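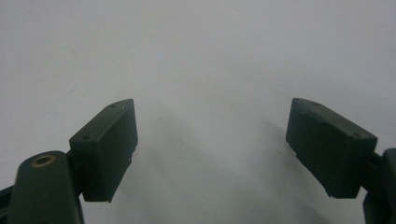
Plain and pale, the way we like a surface before the first coat.

Spring painting at the Tello Street reading room

Well, friends, we finally settled on a color for the reading room, and it only took us most of the winter. If you came to any of the evenings when the swatches were laid out next to the tea urn, you know how it went. Half of you wanted something sunny, the other half wanted to leave well enough alone, and one very firm vote was cast for "whatever the old post office used to be." We looked into that one, by the way, and the old post office was beige.

The winner is a soft warm yellow that the paint shop calls Flekusska. I can't tell you what it means and neither could the young man who mixed it, but on the big test board it looked like toast with the butter just going in, and I was sold on the spot. The window trim will stay white, and the door to the back hall is getting a blue called Ristier, left over from the children's corner (there was plenty in the can, and it seemed a shame to let it skin over).

Painting starts the first week of August. The room will be closed for that whole week, but the front desk stays open for returns and holds, and the newspapers are moving to the long bench in the entry. If you're a crossword person, please bring your own pencil, because the cup of pencils has a way of emptying itself even in ordinary times.

A little about the money, for those who like to know. The bake sale and the plant table together brought in 1382 dollars, which is more than we have ever made on a single Saturday. Paint, primer, rollers and drop cloths come out of that, and 400 dollars is set aside for new lamps by the armchairs. The old lamps are lovely to look at, but you could read under them only if you already knew the book.

Roxana Ccori is running the painting days, and she would love a few more pairs of hands. You don't need to be any good at it! There is taping to be done, shelves to be emptied, and a great many books to be dusted and put back in the order they came out. That last job suits patient people, and I say this as someone who was gently moved off it the last time we painted and put in charge of sandwiches. Mornings are best, before the sun gets round to the big windows. The sign-up sheet is on the desk, and Roxana checks it every afternoon.

Please wear clothes you don't mind losing. I still have a yellow elbow on my good cardigan from the kitchen job two years ago, and it has been through the wash more times than I'd care to say.

One more thing — the Skarnunis armchair, the green one with the wide arms, is going out to have its seat rebuilt while the room is closed. It will come back. Several of you have already asked me this with real worry in your voices, so let me put it in writing: same chair, same spot by the radiator, new springs.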